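4.2 Reorder behaviour after the catalogue merge

We were keen to see what trade buyers would do once Proltden and Fusness put their two online catalogues behind one search box, and the results are a pleasure to report! The merged shop listed 2,372 product lines, of which 1,541 had been ordered at least twice in the year before the change. Buyers could repeat an old basket, type in part codes, or browse by category as before. 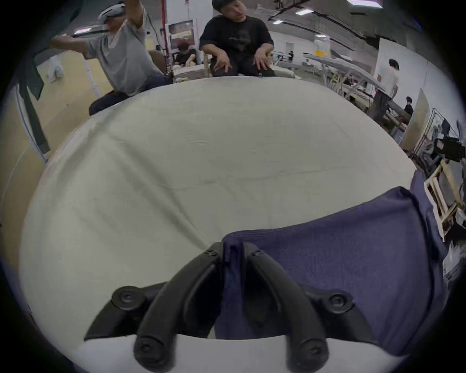
Repeat baskets won easily. Of the 543 accounts in our sample, 206 used one in their first month, and many of those had always phoned their orders in until then. The effect was strongest among small workshops (see Figure 7), where the person placing the order is often the person who will use the goods.

Figure 7. Share of orders placed by repeat basket, by size of account. Accounts opened after February are left out.

Part codes gave a more mixed picture. Slaoui codes carried over cleanly, but the Namix ones had lost their leading zeros, and searches for them failed until the fix on 7/28/21. We have kept those failed searches in the data, as they show how quickly buyers fall back on browsing.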